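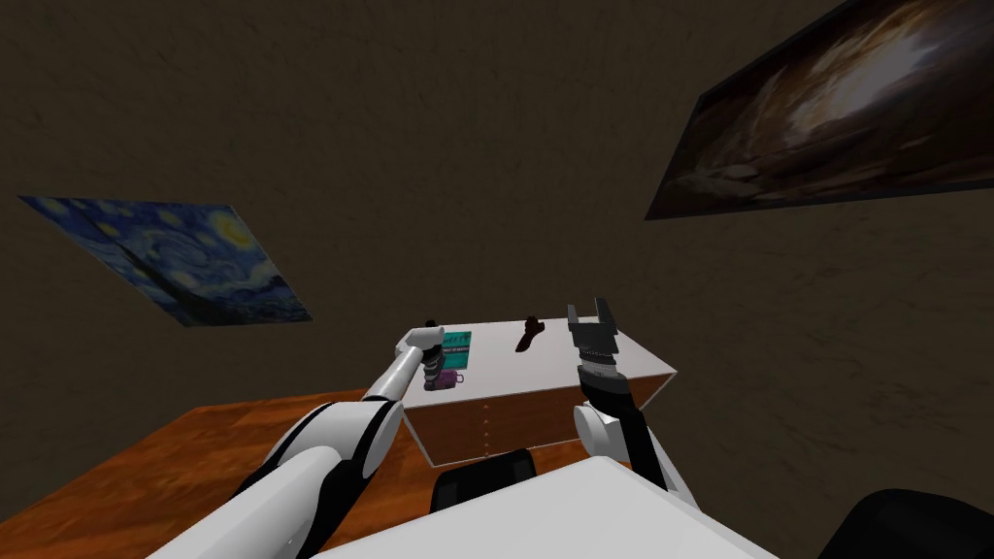
How often do I need to re-oil a wood tabletop?

When water stops beading on it. Put a few drops down before you go to bed, look at them again after a minute, and if they've gone flat and dark the finish is thin there. On a kitchen table that gets wiped daily this might come up every few months. On a hall table with a lamp on it you may go years. Labels that give you a fixed schedule are written by people who sell oil.

What's the difference between oil and hardwax oil?

Plain oil soaks in and leaves very little on top. Hardwax oil has wax mixed into it, so some stays near the surface and takes the first of the wear. I use hardwax on tables and plain oil on things nobody leans on. The price gap is bigger than the difference in results, in my opinion, but there is a difference.

Is "natural" oil safer?

The word tells you next to nothing. Linseed oil comes from a plant, and a wadded-up rag soaked in it can still heat up by itself and start a fire. Read the back of the can, not the front. If the maker won't say what's in it, buy a different can.

So what do I do with the rags?

Spread them out flat, one layer, outdoors, away from anything that burns, until they are stiff and dry. Or put them in a metal can with water, put the lid on, and ask your local waste place how they want it handed in. Never leave them in a pile or stuffed in a trash bag in the garage. This is the one answer on the page I'd like you to take as gospel.

Do beeswax polishes "feed" the wood?

Wood is dead. It doesn't eat. Polish makes the surface a bit shinier and a bit slicker, and some of them smell nice. If you like the look, go ahead, but put it on thin and buff it hard. Most of the "tired" furniture people bring to our Saturday bench has far too much polish on it, gray and tacky with dust stuck in it. Llinos Cadwaladr spent a whole morning getting the stuff off one dresser with mineral spirits and an old T-shirt, and there was a decent finish underneath the whole time.

I've heard a walnut will hide scratches. Does it work?

A little, for a while, on a pale scratch in dark wood. The oil in the nut darkens the raw edges. A touch-up marker in the right brown does the same job and lasts longer. Neither one fills anything.

What about mayonnaise on white rings?

It's the oil in it that does whatever gets done, so use oil and keep the mayonnaise for lunch. A white ring is usually moisture caught in the finish. Leave it alone for a couple of days first, since plenty of them fade and then whatever you smeared on gets the credit. Black rings are another matter. Those have gone into the wood and will want sanding or oxalic acid, and if it's veneer you should think hard before sanding at all.

How do I tell veneer from solid wood?

Look at the edge and the end. On solid wood the lines on top carry on over the edge and turn into end grain. On veneer they stop dead, or the edge is a strip with a pattern of its own.

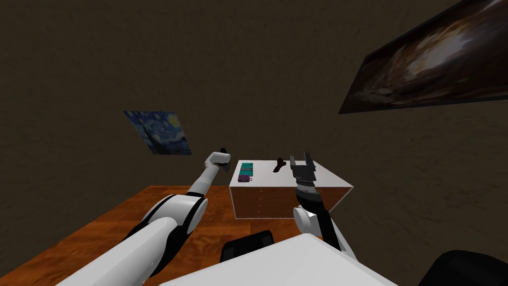 Check underneath too. If the underside looks like a completely different board, be suspicious, though plenty of honest old furniture has cheaper wood where you don't see it. Sellers say "real wood" for both kinds, and they aren't lying exactly. It just isn't what you asked.

What grit should I use before oiling?

Start at 100 if the old surface is rough, then work finer. Don't go on to the very fine papers for an oil finish, as the wood gets so smooth it won't take much up. Always go with the grain. Nerys Samuel says she can spot cross-grain scratches from the doorway and I have no reason to doubt her.

Which brand do you use?

I get asked this more than anything. Nia Ifans likes Grekau, Dulce Meléndez swears by Clokum, and I've used both on offcuts of the same board and couldn't tell you later which was which. Gwilliam is fine and comes in a smaller can, handy if you have one table and no shed. I wasn't impressed with the Tikier spray. It costs more, most of it went on the floor, and the "40 percent deeper shine" on the leaflet doesn't say deeper than what.

The can says it cures overnight.

Dry to the touch, maybe. Fully hard takes longer, up to 2 weeks if the room is cold, and I would keep tablecloths and hot plates off until then. It's still good to go easy with water during that time.

My table went sticky. What went wrong?

Too much oil, left too long. You're meant to wipe off everything that hasn't soaked in, which feels wasteful and is the whole job. Rub the sticky areas with a little fresh oil and a coarse cloth, then wipe dry. If that doesn't shift it, mineral spirits, windows open.

Can I mix leftover oils?

I wouldn't.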